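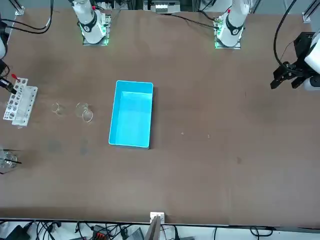 The two-arm bench at the Hudbridge laboratory, with bin, beakers and test tube rack.

From: Open Day Office, Hudbridge
To: Laboratory Automation Users list
Date: 2026-04-01
Subject: Re: Visit to the two-arm bench, arrangements for members

Dear members,

Thank you for the replies to our notice of January. The list office at Castden has asked us to answer the remaining points in one message, so that every site receives the same information. The Castden message is quoted first and our answers follow.

> We have read the January notice with interest and would like to
> bring a party from Castden. Before we confirm, please advise on the
> following points.
>
> What will the arms be doing during the demonstration? Our members
> handle a great deal of glassware and have little use for a display
> with foam blocks.
>
> How close may visitors stand, and may they take photographs?
>
> Is the Pesonen scheduling software part of the program, or is it
> shown separately?
>
> Several of our members attended the Perkance open day and found
> that the talks left very little time at the bench. We would ask
> that this be kept in mind.

The work shown will be the handling of small laboratory glassware on an open table. The bench carries two white arms, one on each side, with a blue plastic bin between them as the destination for cleared items. Clear glass was chosen at the request of members who wrote to us last year. It is hard for a camera to pick out against a plain surface, and it leaves little margin in the grip. A gripper that closes on the rim of a beaker has only a thin edge to hold.
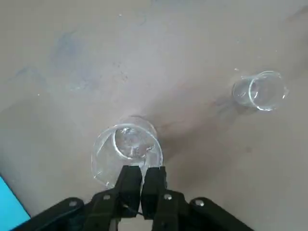

Members who wish to follow the grasp closely are advised to watch the fingertips, and to ask the operator to repeat a pick at reduced speed. Repeats will be given whenever the schedule allows. Items that are missed or set down poorly will be left where they are until the run is over, and the operator will then discuss them with the group. We would prefer that visitors see the ordinary course of the work, including runs that have to be stopped.

On the question of distance, a line will be marked on the floor and all visitors are asked to remain behind it while the arms are powered. Each arm base has a red button. Visitors should not touch these, or reach across the table for any reason. Safety glasses will be issued at the door. Long scarves and lanyards must be removed before entering the room, and bags are to be left in the hall.

Photographs of the bench are permitted without flash. Please do not photograph other visitors without asking them. Video may be taken for internal training at a member site, provided the Hudbridge office is told beforehand.
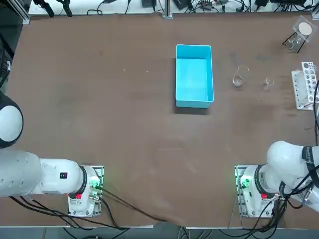

The tabletop is the one in daily use and has not been refinished for the occasion. Members comparing notes with their own sites may find this helpful, as marks and smudges on a surface can affect how well glass is located. Questions about lighting and table finish came up more than once in the replies, and the operator will be prepared to discuss them.

The Pesonen scheduling software will be shown separately, in the seminar room, and attendance is optional. We have noted the comment concerning the Perkance open day. Opening remarks at Hudbridge will be held to 5 minutes, and each group will then have 30 minutes at the bench. Groups are limited to 16 persons. The notice has gone to nearly 800 addresses on this list, and sites are therefore asked to send one combined request each.

Requests should state:

1. The name of the site and one contact address.

2. The number of visitors, and whether any of them will need a seat near the bench. From the seats, the raised arm and its gripper can be watched over the table without standing. 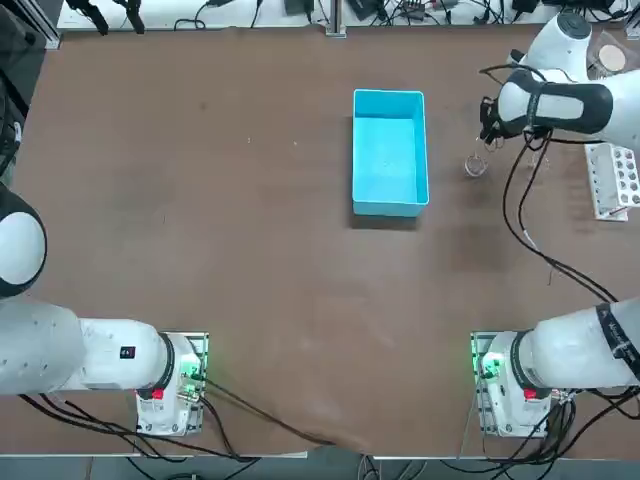 3. Any item of glassware your members would like to have discussed. Please send the dimensions and do not bring the item itself, as we cannot admit outside glassware to the room.

4. Whether your group also wishes to attend the Pesonen session.

Confirmations will be sent in the order in which requests are received. Sites that cannot be placed will be offered a later visit under the same arrangements. Replies should be directed to the Open Day Office and not to the full list.

Respectfully,

Open Day Office
Hudbridge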